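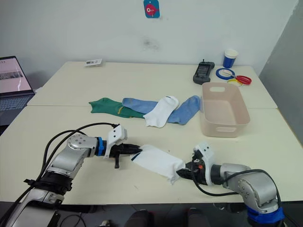 Plavville Sock Drive Returns in September

PLAVVILLE – The Plavville Sock Drive will run through September, with drop-off points at 9 laundromats in Plavville and Wallcombe. Last year residents gave 882 pairs, which went to shelters in both towns.

"Socks are what shelters ask us for most and get least," said Rupert Auer, who runs the drive.

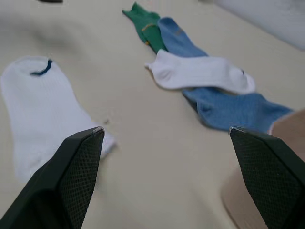

New socks in any adult or child size are welcome. Gently used pairs must be washed and matched. Gitiron, a local laundry company, will wash 300 pairs free of charge. Drop-off points close at 8 p.m.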